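Chapter 6
Planning and Budgeting for Handling Equipment

After reading this chapter you should be able to prepare a first budget for a robot handling cell, separate purchase cost from cost of ownership, and write a requirement that a supplier can quote against.

6.1 The purchase price and the rest

The price of the arm is the figure most often quoted and the one least useful for planning. An arm cannot be put to work without a gripper, a mount, a controller, cabling, guarding and a person to set it up. In small installations these items together often cost more than the arm. A budget that lists them on one line, under a heading such as "accessories," will be wrong in ways that are hard to trace later.

The running case in this chapter is the Trundbridge sorting depot, where Danica Kratochvíl was asked to plan a cell for handling small bins of mixed recyclables. Her first estimate allowed $1,500 for the gripper. The quotation from Kuser came to $2,522, and it left out spare finger pads. The difference was small against the whole project, but the estimate had been approved as a fixed sum and a second approval took two months.

Finger pads, cables and couplings wear and should be entered as yearly costs. The gripper body, the bracket and the wrist camera are entered once, with a replacement date.

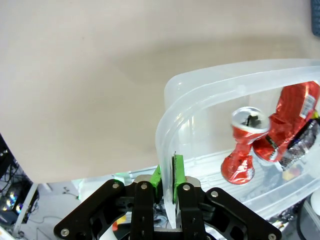 A bin is a harder load to specify than a box. Its wall may flex under grip, its rim may be thicker than the wall below it, and its contents change from one lift to the next. The requirement should therefore state the wall and rim thickness, the greatest filled weight, and whether the bin is to be gripped at a straight side or at a corner. A gripper held at the corner of a bin carries the load off center, and the rated payload of the arm must be reduced to allow for it. Kratochvíl's first draft gave only the empty weight.

6.2 Who writes the requirement

The requirement should be written by the person who will run the cell and checked by the person who will pay for it. At Trundbridge the check was made by Konrad Sowa, who returned the draft with a single question: what would the cell cost in its second year? Section 6.3 sets out a method for answering it.

For the present, note three terms used throughout the chapter:

Purchase cost — all sums paid before the cell handles its first load.
Running cost — power, wear parts, service and operator time, stated per year.
Retirement cost — removal and disposal, less any resale value.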